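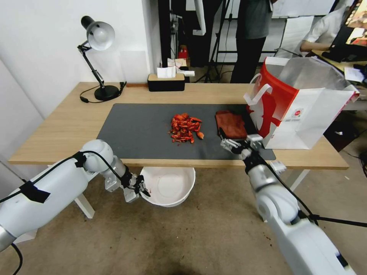 Filed under: Bench notes > Faults and near misses

Right arm stopped again on the table-clearing job. Same complaint as before from the Dizon controller, "following error, axis 5", which is its way of saying the wrist was asked to be somewhere and had other ideas. No contact with anyone. I hit the stop anyway, a bit after it had stopped itself, so credit to me for that.

Kamol's first theory was the wrist gearbox. My first theory was Kamol's gains. We agreed to look at the log before either of us wrote to a supplier.

The log has a hole in it 345 ms long. Commands from Ova quit, then the whole backlog arrives at once and the wrist tries to catch up in a single go. Speed limit was set to 60 mm/s at the tool, so nothing dramatic at that end, but the limit says nothing about how hard a joint may be yanked on the way. I had believed it did. So had the page I wrote explaining it to everyone else.
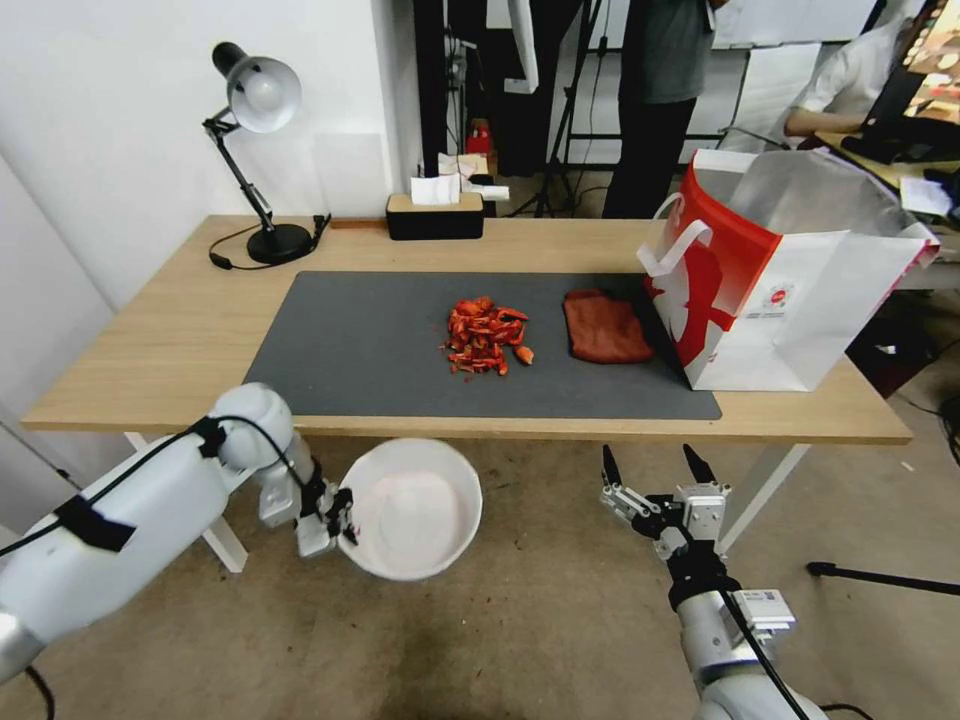 What we ruled out

Gearbox: turned by hand with power off, smooth both ways. Kamol gracious about it.

Payload: weight entered correctly for the gripper fitted. It was wrong for the one before, and has been corrected quietly.

Cable drag: Pavithra moved the right arm slowly through its full reach and watched the cable loops. Nothing pulled tight. She did find a connector at the base done up finger-loose, and we have all denied being the last to touch it.

Network: still suspected. The arm shares a switch with the machine that saves the video, and the gap falls in the same second as a big write. Solomiia says this is a coincidence until I can make it happen twice.

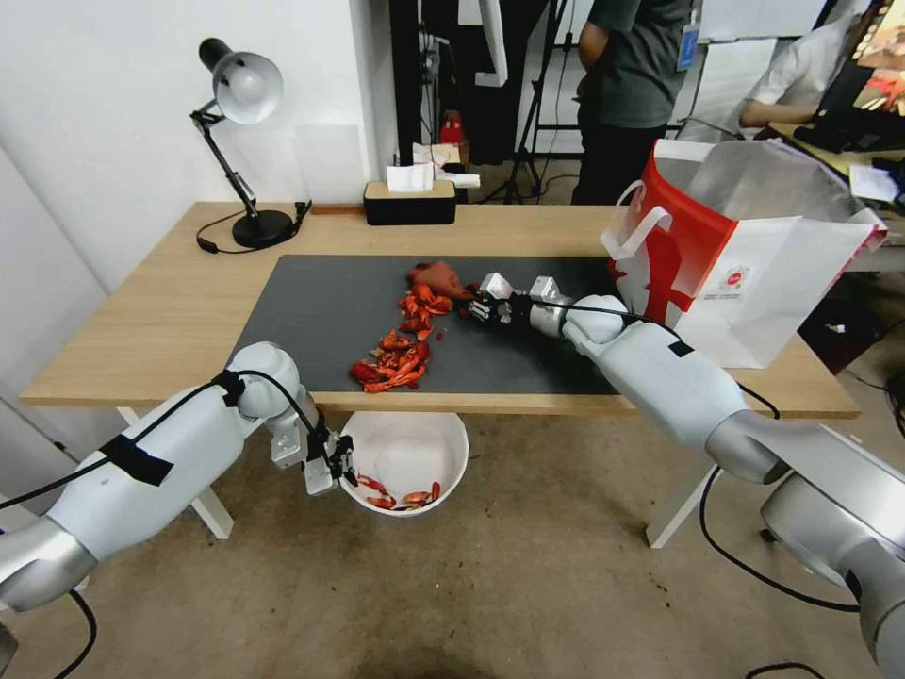
Grondport, January 18, 2018

Made it happen twice. With the video machine writing flat out, Ova stalled and the wrist faulted. With it moved to its own switch, 20 runs and no fault. I have the connector tightened as well, so strictly speaking I changed two things at once and Solomiia has pointed this out in red pen. Will loosen it again and repeat, under protest.
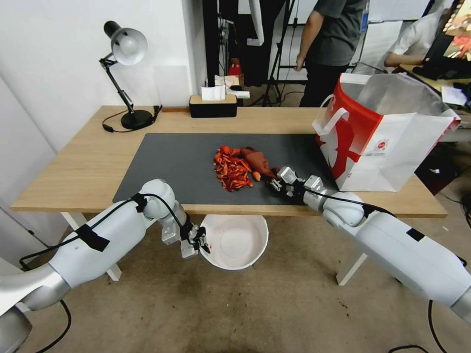

Stale commands are the real fault, whatever holds them up. Marites has put in a check so the controller throws away anything too old and brings both arms to a controlled halt. It has to be both. With the left gripper hovering over by the basin and the right one working at the mat, stopping only the right leaves half a robot carrying on with the job, and the half still moving is the one whose fingers point down in front of the table, just where I lean in to see what has gone wrong. Tested at low speed with the plug pulled on purpose. Both halted. Left took its time, but inside the limit.

To do

Repeat the 20 with the connector loose (me, apparently).
Full-speed test of the halt, everyone outside the tape. Trinidad to hold the stop.
Buffer is set to 500 messages. Ask Unen why anybody would want 500.
Rewrite my speed limit page before someone believes it.

Shares 20 | Comments 0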